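Flan keeps coming out with bubbles

saltedspoon
I've made the same flan three times now and every time the sides are full of little holes, like a sponge. Taste is fine. Recipe is one can of evaporated milk, one can of condensed, 6 eggs, vanilla. I bake it at 350 in a Candholm loaf pan set in a roasting pan of water. It takes an hour and is set all the way through when I pull it. What am I doing wrong?

Milk_and_Rye
350 is too hot for a custard in my oven. I do 324, and yes it lets me set it to the degree. Takes longer, no holes.

porchbaker
Set all the way through means it's overdone. Pull it when the middle still moves like gelatin. It firms up in the fridge overnight.

saltedspoon
The middle moves how much? Last time I pulled it early I got soup when I turned it over.

porchbaker
A circle in the center as wide as a jar lid should wobble. If it sloshes, give it more time.

gus_in_the_kitchen
I'll disagree on the temperature. I've baked flan at 350 for years with no holes. The problem is usually a blender. It whips air into the eggs and the air stays there. Stir with a fork, strain, let it sit before it goes in.

Milk_and_Rye
Air bubbles rise to the top and you can skim them. Holes down the sides come from the mix boiling against the metal. He said sides.

gus_in_the_kitchen
Some rise. Not all of them, if you pour right after blending.

saltedspoon
I do use a blender, a Riltico, on high. And I pour right away. So it could be both.

tilda_r
How far up does the water come? Mine had holes until I filled the bath halfway up the pan. I also start with hot tap water and put a folded dish towel under the pan so the bottom isn't sitting on the metal.

saltedspoon
Maybe an inch of water. I didn't know about the towel.

tilda_r
Try that before you change anything else. Also I use an instant-read thermometer and take it out when the center reads 175.
My table from this July:
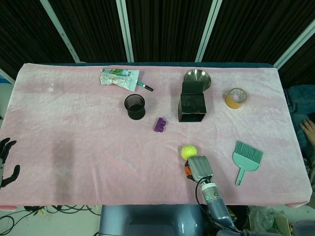 Pink cloth on, dark curtains behind.

porchbaker
Nice cloth. I wouldn't poke a flan with a thermometer though, it leaves a mark and sometimes cracks from there.

tilda_r
The mark ends up on the bottom once you flip it.

saltedspoon
Update. Made one last night. Fork, no blender, strained twice, 325, towel under the pan, water halfway up. Took 13 minutes longer than usual. Two or three small holes at one end and the rest is smooth. Caramel stuck a little in the corners.

Milk_and_Rye
Dip the pan in hot water for a minute before you turn it out. That gets the corners.

gus_in_the_kitchen
Now try it again at 350 with the fork and tell us.

saltedspoon
I'm out of eggs, but I will next week.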